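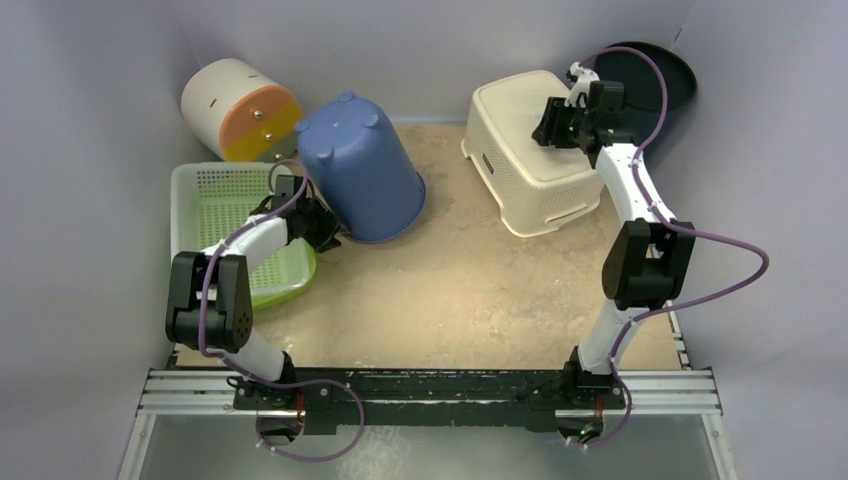

# Why do baskets fit inside each other?

Ever tried to put away 20 buckets? Takes up the whole closet! Unless you stack them the smart way. The word for it is **nesting**. Like bowls in a kitchen cupboard.

So how does it work. Look at a bucket at home. Top is wide, bottom is narrow. Sides lean in a little as they go down. That lean is called a *taper*. Narrow bottom of one slides into the wide top of the next. Easy.

No taper? Straight sides, same size? Then they just sit on top of eachother and wobble. 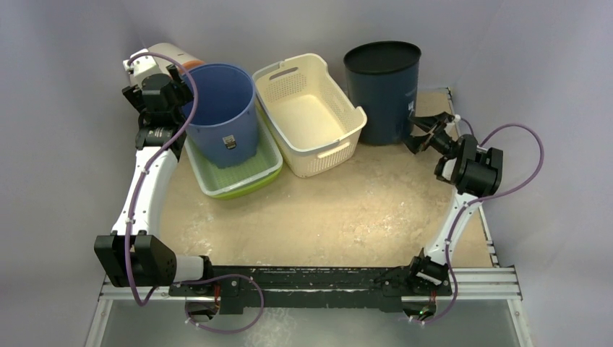 *Pale green basket nested on a bright green one, with a blue bin standing inside.*

Different shapes can share too. A round bin can stand in a rectangle basket. You get gaps in the corners, but gaps are good for small stuff. Socks, sponges, clothespins.

What about the holes? Lots of baskets have them. Air gets in, so damp towels don't go stinky. Less plastic too, so it's lighter to carry.

**Try it!**

- Find three or four empty tubs (ask first)
- Biggest one on the floor
- Next biggest goes in, then the next
- Stuck? Twist gently, dont yank
- Measure how tall your stack is, then line them all up side by side and measure that

Which one takes more room? Draw both and write the numbers next to them.

*Words by Tarcísio Xavier*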